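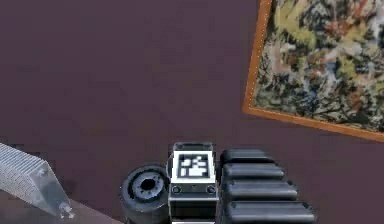
*Figure 1. Framed painting on a purple wall.*

## 3 Recording a series

This section covers series recording on the Biltetti recorder. It assumes that the aerial is connected, the channels have been tuned and the recorder shows the correct time. For single programmes, see the section on one-off recordings.

### Before you start

The internal disk holds 500 GB. The series list holds up to 200 entries, including entries for series that have ended. An entry that has ended stays in the list until it is deleted by hand.

**Note:** The recorder follows the series code sent by the broadcaster. Where a channel sends no code, the option **Record series** is greyed out and only **Record once** or **Repeat at this time** can be chosen.

### Setting up a series recording

1. Press **Guide** on the remote control.
2. Move to any episode of the series. It need not be the first.
3. Press **OK**, then choose **Record series**.
4. Choose which episodes to record:
 - **New only** skips any episode the guide marks as a repeat.
 - **All** records every showing, including late-night repeats on the same channel.
5. Choose how many episodes to keep. The default is **All**. If a lower number is set, the oldest episode is deleted when a new one finishes.
6. Press **OK** to confirm. A red link symbol appears beside each episode in the guide.

**Caution:** Changing **Keep** from **All** to a lower number takes effect at once. Episodes over the new limit are deleted without a further prompt and cannot be recovered.

### Start and end margins

The recorder adds three minutes to the end of each recording and none to the start. Live programmes often push the evening schedule back by more than this, and a drama that follows one may lose its closing scene.

1. Open **Menu > Recording > Margins**.
2. Set **Before** and **After** separately.
3. To apply the margins to one series only, open the series entry, press the yellow button and repeat step 2.

Margins count as recording time. Two programmes that follow each other on different channels will overlap once margins are added, and each will need its own tuner.

### Clashes

The recorder has two tuners. When a third recording is requested for the same period, the entry lower in the series list gives way. The recorder first looks for another showing within the guide period and moves the recording there. If none is found, the episode is marked **Missed**.

To change the order:

1. Open **Menu > Series list**.
2. Select an entry and press the green button.
3. Move the entry up or down and press **OK**.

A series on a catch-up channel (for example, a time-shifted channel at position 113) is treated as a separate series and needs its own entry. Adding both and choosing **All** will fill the disk with duplicates.

### Watching recordings in another room

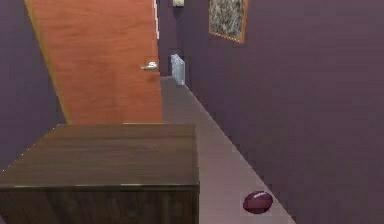 *Figure 2. Hallway with the door open.*

Recorded episodes can be played on a second television through the Ciso receiver, which links to the recorder over the 5 GHz band. Pair the two units in the same room, then move the receiver. Playback in high definition needs a signal of four bars or more; at three bars the picture drops to standard definition, and below that it stops. Test the signal with all doors shut — a reading taken with a tall wooden door swung open, like the one in Figure 2, may be better than the one you get in normal use. A cabinet standing low in the hallway matters less if the receiver is placed above its top.

1. On the recorder, open **Menu > Network > Receivers** and choose **Add**.
2. Hold the button on the rear of the receiver until the light flashes blue.
3. Enter the code shown on the television.
4. Move the receiver to its final place and open **Signal test**.

**Note:** An episode that is still recording can be watched from the start on either television. Only one of them can pause or rewind it.

### Episodes out of order

Episodes are listed by broadcast date. Some channels show a pilot late or hold back a double episode until December. To list by episode number instead, open the series folder, press the blue button and choose **Number**. Episodes without a number in the guide data are placed at the end of the folder.

If the same episode appears twice under different titles, delete one copy and leave the series entry as it is. Deleting the entry also removes all future episodes from the schedule, although those already recorded are kept.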